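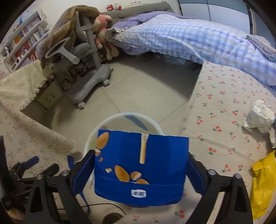 Groltance, the open-source grasp planner that a small group at Darkutwood has been building for the past two years, got its biggest update yet in August, and it is a good one. Version 7 changes how the software decides when to close on something, how hard to squeeze, and when to give up and try a different spot. The old planner was happiest with rigid blocks and cans. The new one was tuned on the stuff people really leave lying about at home, like a cardboard snack box with a torn top edge, held upright between two padded fingers over a trash bin. A box like that has lost a lot of its stiffness at the open end, so the planner now looks for the part of the sides that can still take a pinch.

Eleri Prydderch leads the planning work and has clearly been waiting a long time to talk about it. "We used to fit a clean shape to everything," she said. "A box was a box. Then you tear the top off and the corner folds in, and the planner still thinks it's holding a perfect brick." The release drops that step for thin-walled objects. It works from the surface the camera sees, marks the areas it doesn't trust, such as ragged edges and loose flaps, and scores grasps only on what's left.

The other big change is in the background, and it's the part that had people on the project's mailing list excited. Groltance now separates the object from a busy setting much more reliably, even when the bedsheet underneath is covered in printed cherries and there are crumpled plastic bags close by. Patterned fabric was a known headache. In the previous version, small prints were often picked up as separate little objects, and the planner would politely plan a grasp for each one.

Tobias Baptiste, who wrote most of the new segmentation code, tested it on 300 recorded grasps from bedrooms and kitchens. The old release picked a usable grasp in 128 of them on the first try. The new one managed 239. He is quick to point out that the misses are still interesting — clear plastic, mostly, and anything with a shiny wrapper.

Planning time is down as well. A full plan now takes 61 milliseconds on the team's ordinary desktop machine, fast enough to replan while the fingers are still closing. That opens the door to the feature users have been asking for most, a squeeze limit that adjusts as a box starts to buckle. It's in the release as an experimental setting and is switched off by default.

There is a new replay tool too, called Beddoe, which lets you scrub through a grasp and see the planner's scores drawn over the video. Nilton Villca built it over the summer to chase down one stubborn bug and it grew from there. It's a joy to use!

Anyone upgrading should note that the old configuration files won't load without a converter script, included in the download. Support for two-arm setups is planned for the next release.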